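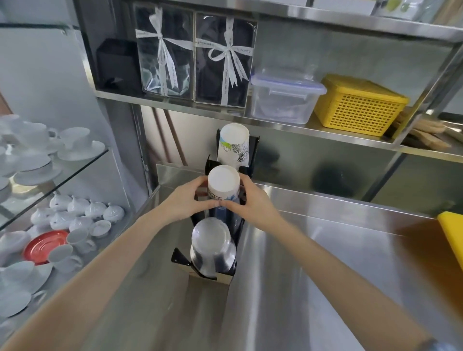

I've gone through a lot of cup holders in my years behind a coffee counter, and the Stinik slanted rack is the one I keep reordering. It's narrow, it's black metal, and it sits right on the counter where your hands already are. Paper cups go in upside down with the clear plastic ones stacked at the lower end, so hot and iced drinks share one rack (I used to keep two, what a waste of steel!). The side flaps are angled, and I still like to take a paper cup with both hands so I don't squash it.

Print | E-mail this page

We sell it as item 423 for $184, screws included. You'll need a screwdriver and 10 minutes, maybe a bit more if your counter is as scratched up as mine and you want to find a nice spot. Engebretsen makes a cheaper one in plastic and I did try it, but the flaps went wobbly on me by February. If you buy cups by the case, the Statent plain white ones come 3,000 to a box and fit fine. The Atis double-wall cups are a tight squeeze, so ask me for a sample first and try it before you order!

Wipe it down with a damp cloth at closing. Please don't put it in the dishwasher, the finish goes chalky and I can't take it back after that.

Share (10) | Comments (4)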